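Print this release | E-mail this release

Zamomico opens its winter soup kitchen classes in Florkow

I'm Laine Vaher, and I've wanted to write this one since spring! Starting in December, Zamomico is teaching home cooks to make soup from scratch at our place in Florkow. We have 16 spots per class, three classes in all, and the fee is $60 with supper included (yes, you eat what you cook). I'll be teaching the beet soup myself, and I'm bossy about dill.

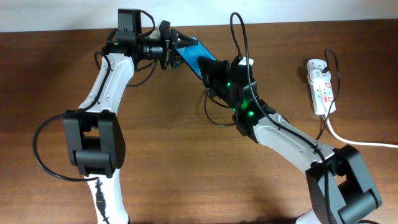

Godelieve Verstraete told me she had eaten soup out of a can for most of her life and would sign up twice if we let her. We will, Godelieve! Bring a jar for leftovers, plus an apron you don't mind staining.

Darius Vītola is handling the bread, a dark rye that takes him all night. Doors open at 5:30 p.m. and we start chopping at 6. To save a spot, call the kitchen or stop in and ask for me.

Contact: Laine Vaher, Zamomico, Florkow | © Zamomico | Back to top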